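Nurnwood Workshop
Equipment > Benches > Assembly bench with cordless screwdriver

Item 103
Location: Jayasinghe Building, ground floor, room 8
Bookable: yes
Induction needed: short bench induction only
Page last changed: November 2021

Overview

The assembly bench is a sit-down or stand-up work table for light assembly, repair and taking things apart. It is the right place for flat-pack drawers, toys, lamps, small appliances, hinges, battery covers and anything else held together with small or medium screws. A cordless screwdriver and a bit set are booked with it.

It is a light-duty bench. Sawing, chiseling and hammering are done on the heavy bench in the next room, which has its own page.

The table

The top is made of two pale boards. The rear board sits higher than the front one and works as a shelf for parts, manuals and whatever you are not using at the moment. The front board is the work surface. It has a straight front edge, so a clamp will sit on it squarely.

The light color helps when a black screw rolls away. It also shows dirt, and we ask people to put down a mat when they work with grease, glue or paint. Mats are in the drawer unit by the door, bottom drawer. Cutting mats are in the drawer above and go back flat.

Please keep heavy items on the front board. The rear board is fine for boxes of screws and a mug, but a sewing machine or a printer is too much for it.

Tape is allowed on the top for marking out or for holding parts in order. Use painter's tape and peel it off when you finish.

The screwdriver

The tool is a Bosch cordless screwdriver with a black and teal body and a dark rubber grip panel. The torque setting is marked by white dashes around the collar, with a small screw symbol next to them.

For most furniture and plastic housings, begin at a low setting and go up until the screw seats. Particleboard strips easily. With old brass screws, do the last turn by hand with one of the manual drivers from the rack.
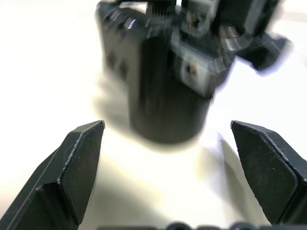
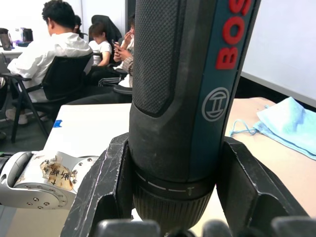
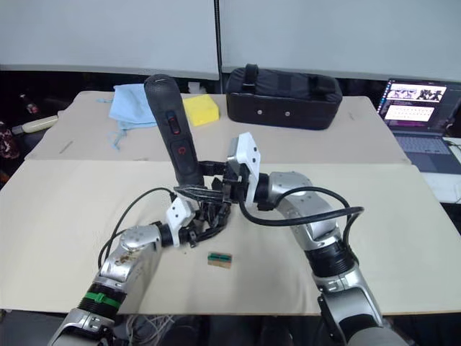 Second picture: the cordless screwdriver, with the torque marks at the collar. Third picture: front and rear boards of the table.

Bits

The Proko bit set has 18 pieces in a folding case. Every slot in the case is labeled, and the case should be full when it comes back to the desk. If one is missing at the start of your session, tell the desk before you begin and it will be noted on the sheet.

Worn bits go in the tin marked "bits out". Do not put them back in the case, even if they look usable. Replacements are kept at the desk.

Security bits and very small precision bits are kept separately. They can be borrowed along with the bench at no extra charge, but you need to ask for them when you book.

Booking

The bench is booked in sessions of 3 hours through the Vonditel calendar. Members can hold one session at a time. The fee is $8 per session for members on the basic plan and is included in the full plan.

Cancel in the calendar if you cannot come. A session that has not been started after half an hour is opened to others.

The screwdriver stays in the building. We get asked about this a lot. For home loans, see the page for the lending shelf, which has a different set of tools.

Induction

The induction takes almost 18 minutes and is held by Rafsan Akanda or Dilruba Akanda. It covers the torque setting, changing a bit, charging, and how to leave the bench. Anyone who did the full workshop induction in October or later has already had it and does not need to come again.

Using the bench

Sign the sheet at the desk and collect the bit case.
Check that the charger light is on before you put the tool back on charge.
Hold small workpieces in the padded clamp, not in your palm.
Keep long hair and loose sleeves back.
Collect loose screws in one of the magnetic dishes.
Wipe both boards and sweep the floor under the table before you leave.
Take home what you brought, including packaging and cloths.

Charging

The charger is on the wall shelf to the left of the window. Leave it plugged in. If the tool runs down in the middle of a job, the manual drivers on the rack cover the common sizes, and most people finish with those.

Please don't bring your own battery packs to charge here.

Not suitable for

Drilling into metal or masonry
Deck screws and long structural screws
Work with open solvents
Anything larger than the front board can carry without overhanging

For these jobs, ask at the desk about the drill press or the heavy bench.

Faults and spare parts

Report a fault on the sheet and leave the tool at the desk with a tag on it. Dilruba looks after repairs and bits. Rafsan looks after the tables and the room. Minor marks on the table top do not need to be reported. A loose leg or a board that moves does.

Related pages

Heavy bench
Soldering station
Lending shelf
Bits, blades and other things that wear out
Opening hours and fees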